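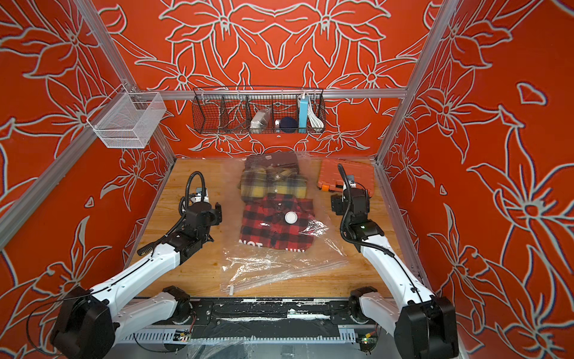 Two flannel shirts in a clear zip bag, yellow and olive plaid on top, red and black buffalo check underneath.

Onavell Storage Notes · 15 February 2026

Search this thread
Go

Thread on vacuum bags and flannel. I put the winter shirts away early this year and wrote down what I did, mainly so that I can find it again in November.

Flannel is mostly trapped air. The brushed surface holds the layers apart, so a folded shirt takes up far more height than the weight of cloth suggests. It compresses well and recovers slowly.

The bags are Bastero, the clear kind with a zip along one long edge and a valve in the face. I have also used Masri, which have a stiffer zip and a thinner film. Both hold. The Masri ones are harder to open with cold hands.

Size matters more than brand. A bag much larger than its contents leaves a wide skirt of empty film, which creases when the air comes out. Creases that run into the zip are where mine have leaked.

Fold first. Button the collar, the third button and the bottom one. Face down, sides in to the middle, sleeves laid flat down the back, then up from the hem in thirds. Collar ends on top.

I leave the cuffs undone. A buttoned cuff makes a hard lump under compression and prints a ring into whatever is below it.

Stack with an offset. If the second shirt sits exactly on the first, the collars line up and you get a ridge at one end and a slope at the other. Shift the upper one by the depth of a collar. You can also see what is underneath without unpacking.

Plaid is useful for checking a fold. If the lines on the front run parallel to the folded edge, the fold is square. Plain shirts give you nothing to go by.

The shirts have to be completely dry. Aired on a hanger overnight, at the least. Cotton that feels dry at the seams can still be damp under the pocket flap, and the bag will keep it that way until autumn.

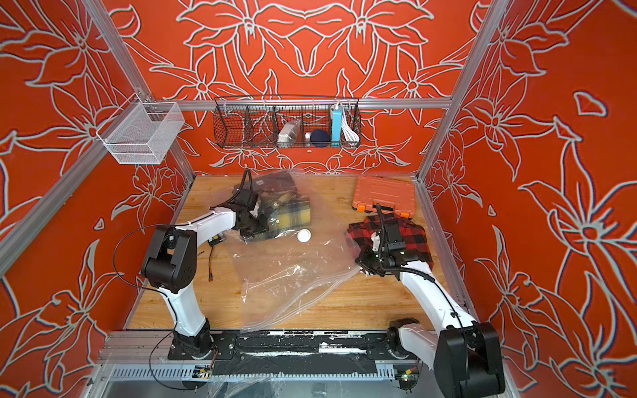

Loading is the awkward part. Lay the bag flat with the zip towards you, valve side up. Each shirt goes in as a closed bundle, supported from beneath, and gets straightened once it is past the zip. Dragging it in by the collar undoes the fold.

Keep cloth clear of the valve. A sleeve pulled up against the inlet stops the air leaving and you end up with one flat corner and one fat one. On the bags I have, I aim to have the valve over bare film or a flat back panel, never a button placket.

Leave a gap at the zip too. I keep 3 cm between cloth and seal. Lint in the track is the other usual leak, and flannel sheds. Wipe the track with a dry finger before closing.

Close the zip twice, once in each direction. Then press along it with a thumb. The slider alone has never been enough on the Bastero bags, whatever the packet says about it.

Do not take all the air out. The hand pump I use is a Skurkham and I stop while the stack still gives slightly under a palm. Past that point you gain very little height and the creases set hard.

Leave it flat for a day, then check. If the film has gone slack, open the zip, wipe it and start again. I had to redo one bag out of the last lot. Lint, in the corner.

Store flat, nothing heavy on top. Standing a bag on its edge lets the contents slump towards the bottom seam, and shelf brackets will go through the film.

Someone asked about jumpers. Same bags, but no pumping for anything lambswool or thicker. Press the air out by hand and close it. I have one cardigan that never came back to its original thickness.

And someone asked about down. I don't vacuum down. Cotton sack, top shelf.

Labels: masking tape on the outside, away from the valve, with the month and the contents. Paper inside the bag slides under a shirt and can't be read.

Coming out again: open the bag, leave the shirts in it for an hour, then hang them. A warm iron on the plackets only. The brushed faces lift by themselves if you shake them out and wait. Don't iron those.

Still to test: whether tissue between the layers reduces the fold lines. I have 2 bags set aside for it, one with and one without, and will add the result here when they are opened.

Print this thread | E-mail this thread

Contact | © 2026 Onavell Storage Notes | Back to top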